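6. Importing and Cataloging Vocal and Orchestral Recordings

This section covers bringing recordings into a Troreditz library, filling in the work and performer fields, and joining movements that arrive as separate files. Playback set-up is in section 5. Sharing a catalog between two computers is in section 7.

The steps assume that the library folder has already been created and that Troreditz can write to it. If the status line reads "Library locked", close any other copy of the program before going on.

6.1 Before you import

Copy all source files to a local drive. Importing straight from a network share works, but the analysis pass reads each file twice and a dropped connection leaves the entry marked Incomplete.

Supported formats are FLAC, WAV, AIFF, ALAC and MP3. Files with copy protection are skipped and listed in the import report.

CAUTION: Troreditz writes tags into the source files when "Write back to file" is on. This setting is on by default. Turn it off under Settings > Tags if the files are also used by another program, or work from a copy.

Check that there is free space for the analysis data. A full opera at CD quality needs 17 MB of analysis data on top of the audio itself.

6.2 Importing a disc or folder

1. Open the Library window and choose File > Import.

2. Select the folder that holds the recording. Select the top folder if the set has more than one disc. Troreditz reads subfolders named Disc 1, Disc 2 and so on as parts of one set.

3. Under Profile, choose Classical. The Popular profile files everything by album artist and will put a recital disc with several composers under the singer only.

4. Under Lookup, choose Binar or None. Binar is the online title service and needs a connection. With None, only the tags already in the files are used.

5. Click Scan. The track list appears in the lower pane. Nothing has been added to the library at this point.

6. Compare the track list with the printed track listing. Titles in gray came from the files and titles in blue came from Binar. Double-click a title to change it.

7. Click Add to Library.

Note: Binar returns up to 6 matches for a disc. Reissues often share a track layout with the original release but carry a different label and catalog number. Choose the match by catalog number where one is printed on the spine, and fill in the label by hand if none of the matches fits.

Note: If the scan stops with error 203, one of the files has a damaged header. The import report gives the file name. Remove the file from the folder, scan again, and add the repaired file later with File > Add to Existing Set.

6.3 Filling in the work fields

Every track in the Classical profile belongs to a work. A work has a title, a composer, a scoring and, where it applies, a catalog number such as an opus number. The performer fields are kept apart from the work so that two recordings of the same piece appear together in the Works view.

1. Select the tracks that make up the work. Use Shift-click for a range.

2. Press Ctrl+W, or Cmd+W on a Mac, to open the Work panel.

3. Type the composer's last name first, followed by a comma and the first name. Existing entries are offered as you type. Pick the existing entry when there is one. A second spelling creates a second composer.

4. Type the title in the original language. Put a translated title in the Alternate Title field, where it is still found by search.

5. Choose the scoring from the list. For a song with orchestra, choose Voice and Orchestra, then set the voice type. Leave the voice type at Unspecified if the same song is likely to be entered later with a different voice.

6. Click Save Work.

Arias taken from an opera are entered under the opera, with the aria's first line in the Part field. Do not enter the aria as a work of its own. The Works view will then show the recital track and the complete recording side by side.

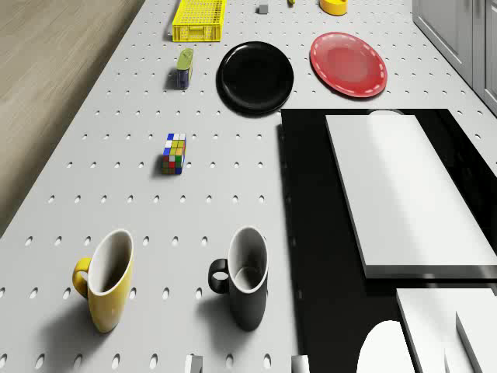 Songs that were published one at a time and later gathered into a set need one more decision. Enter them under the set if the recording contains the whole set in order. In all other cases enter each song as its own work and type the name of the set in the Collection field.

6.4 Performers and roles

Performers are entered per track and can be copied across a range. The order of the list matters: the first name is the one shown in the narrow track view.

1. Select the tracks and open the Performers panel.

2. Click Add and type the name. Choose a role: soloist, conductor, ensemble, chorus or accompanist.

3. For opera, type the character in the Character field. Leave it blank for recital tracks unless the sleeve gives one.

4. Drag the entries into the order you want.

5. Click Apply to Selection.

Note: Radio recordings often name the orchestra only in general terms. Enter the name as printed. If a later source gives the full name, use Tools > Merge Names to combine the two entries.

CAUTION: Merge Names cannot be undone after the library has been saved. Make a backup first (see 7.4).

6.5 Joining movements and removing gaps

Some discs place a track mark in the middle of a movement or between two scenes that run together. Troreditz plays these without a gap only if the tracks are linked.

1. Select the tracks in playing order.

2. Choose Edit > Link Tracks.

3. Play the last few seconds of the first track and listen through the join.

4. If a click is heard, open the Join panel and set Overlap to 4 ms. Use higher values only for MP3 files, which carry padding at the start and end.

Linked tracks keep their own titles and can still be played alone. Shuffle treats a linked group as one item.

To remove a link, select any track in the group and choose Edit > Unlink.

6.6 Transfers from 78s and LPs

Transfers made with the Trevaskis input module arrive as a single WAV file for each side. The module does not write track marks.

1. Import the file with Lookup set to None.

2. Open it in the Side Editor and click Find Pauses. The default threshold suits LPs. For 78s, raise it until surface noise is no longer read as music.

3. Check each mark by ear. Quiet passages are sometimes taken for pauses, most often in song recordings with a long piano postlude.

4. Enter the matrix number in the Source field. The label number belongs in the Catalog field.

5. Set Speed if the side was recorded at a speed other than the nominal one. Pitch follows the speed setting.

6. Click Split. The original file is kept in the Sides folder.

Do not run noise reduction before splitting. The pause finder uses the noise level between tracks as its reference.

6.7 Exporting the catalog

The catalog can be exported as a text list or as a Lokico file. The text list has one line per track. The Lokico file keeps the work structure and links, and can be read back into Troreditz on another computer. Neither contains audio.

Choose File > Export Catalog, pick the format and click Save. Accented letters in the text list are written as UTF-8. If they show wrongly in a spreadsheet, import the file through the spreadsheet's own text import command and set the encoding there.

Section last revised 2022-05-14.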